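For three months I have been trying to teach a model when a human hand is really touching something. It sounds like a small question. A baby can answer it. My model could not, and in this post I want to write down what changed in June, mostly for myself, but maybe it helps someone who is working on the same thing.

Our project is called Evier. The idea is to learn household skills from head camera video of people, and then transfer them to a robot arm. We don't use gloves or markers. The person does normal things in a normal room, and we try to get the hand pose and the moment of contact from the video alone. The contact moment is what the robot needs most, as it decides where the plan is cut into "reach" and "manipulate".

My first version used only distance. I estimated the fingertips in 3D, estimated the nearest surface, and if the gap was below a threshold I called it contact. With mugs and drawers this was good enough. With cabinets it was terrible. The hand goes inside, there are surfaces on all sides, and the depth estimate on a plain white panel is almost noise. The model reported contact with the back wall all the time, when the hand was only in the air.
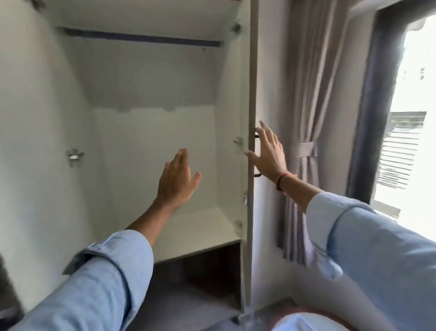 *Left hand inside the cabinet, right fingertips on the edge of the door.*

I keep this one open on my second monitor, because both of my problems are in it. The right hand should be labeled as contact and the handle is very near to it, so the old method often chose the handle as the touched part and not the door edge. For the robot this is a big difference. A grasp on a handle and a push on an edge are two different motions.

Elsa Dalen gave me the idea that finally worked. She asked why I judge each hand alone. When people open a cabinet, one hand usually holds the door while the other one goes in, and the two hands explain each other. So I changed the network to look at both hands together over a short window, and I added a second output that predicts if the touched part is moving with the hand. I call this the "moves with me" signal – not a scientific name, I know. If the door edge and the fingertips move together for some time, it is contact, even when the depth is bad.

We labeled 1,651 clips for training and kept 123 cabinet clips for the test. Signe Vik checked all the test labels a second time, and she disagreed with me on two of them. She was right on both, which was a little painful.

The old method chose the correct touched part in 55 of the test clips. I will not give the number for the new one before Signe repeats the run on her own machine, but the false contacts with the back wall are nearly gone, and this I can already see by eye.

What still fails: mirrors, glass doors, and long sleeves that fall over the fingers. Also very slow motion – if the door stays still for the whole window, the new signal says nothing and we are back to distance. I tried a longer window, but then the quick touches disappear. Next I want to try two windows at the same time, a short one and a long one. If you have done something similar, please write to me, I would like to compare.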